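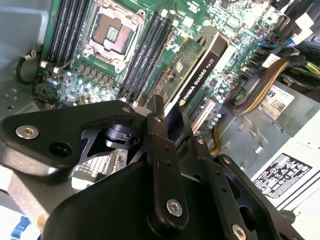 A workstation motherboard with the CPU socket and memory slots empty.

Last Friday my computer asked me to install an update, and I said yes, as I always do. I work as a translator and I had a long contract open in Dusa, the text editor I use since many years. After the restart, the editor had a new side panel, a new icon, and my keyboard shortcuts were gone. I had made 30 of them. The notes for the new version said only "improvements and bug fixes."

I don't want to be the man who complains about every change. Old software is dangerous, and I know people who lost their files after they refused updates for years. My opinion is more modest. A security repair and a new design should not arrive in the same package. When they come together, I must accept the second to receive the first, and I think this is not a fair trade.

Some small companies understand it. Meng, the calendar program, keeps two buttons, one for repairs and one for new functions. I press the first one the same day. The second I press in August, when my clients are on vacation and I have time to learn. Listovlow did the same until last year, and then it changed to a single automatic update. Its user forum has now a thread with 3684 replies, and most of them ask for the old way back.

My friend Reynaldo Cruzado writes software for a shipping office and he does not agree with me. For him, every old version that stays alive is more work. His team must test 3 versions of each repair, and the customers do not want to pay for it. I believe him. But I also pay for my tools, and the hours I spend looking for a moved menu are not paid by anyone.

A compromise could be simple. Let the program save the user's settings before it changes anything, and let it say in plain words what will be different. If a shortcut must disappear, tell me which one. I would read such a list even if it is long.

For now I have turned off the automatic updates in Dusa, and I check by hand every week if there is a security repair.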